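Elspeth Chisholm
23rd February

Thread on shrinkage in plain-weave cotton, and why the number on the bolt label is of little use when you are cutting curtains or covers.

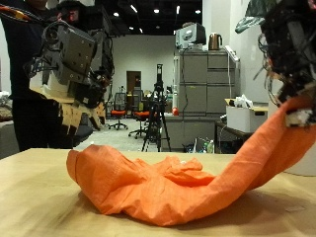
Declan Ó Briain replied that he had always allowed 4 percent both ways and wanted to know why his last set of drapes still finished short.

Allowing the same in both directions is the usual mistake. Warp and weft do not shrink alike. Warp yarns run the length of the bolt and are held under tension in the loom and again in finishing. Most of that stretch comes back out in the first wash.

Weft yarns are under less tension, so width loss is normally smaller. On some cloths the width hardly changes. On a loose weave it can go the other way and grow slightly when pressed.

So a single figure on a label may be the warp figure, the weft figure, or the worse of the two. Sugden quotes both. Larberg quotes one and does not say which. I wrote to them last May and have no reply yet.

Test method. Cut a square well in from the selvage and the cut end. Mark a 50 cm line along the warp and another along the weft, using a laundry marker or a basted thread. Chalk will not survive.

Overlock or zigzag the edges before washing. A frayed edge drags on the yarns next to it and you end up measuring the fraying.

Wash and dry the way the finished article will be washed and dried. A cold test for something that will be tumble dried on high tells you nothing you can use.

Let the sample lie flat overnight before measuring. Cotton straight out of a dryer is below its normal moisture content and reads short.

Do not iron it with a pushing motion. Lift and press. You can put 2 percent back into a light cotton by leaning on the iron, and it will come out again the next time it is washed.

Arithmetic. If the 50 cm line now reads 48, the loss is 4 percent. To finish at 100 inches you divide by 0.96, giving 104.17. You do not multiply by 1.04. That gives 104, and you are short by the time the hem is in.

On a short panel the difference is lost in the hem. On a long drop with a dense cloth that loses more, it shows at the floor.

Run the test through two washes. I had a Guvora sheeting that lost 2 percent in the first and another 2 in the second. Most of my samples settle after the first, but that one would have caught me out.

Dyed and undyed cloth from the same mill can behave differently. Piece dyeing is a wet process and takes out some of the shrinkage before you buy it. Do not carry a figure over from the natural to the colored version.

Declan, for your drapes: check whether the panels were all cut the same way of the cloth. One panel turned sideways to save yardage will finish at a different length from its neighbors.

If they were all cut lengthwise, measure one now along the warp and compare it with your cutting notes. That gives you the real loss for that cloth, and you can let the hems down to suit.

I keep results in a notebook by mill and cloth number, with the wash temperature next to each. The Wavov canvas is next. I will add the warp and weft figures here after the second wash.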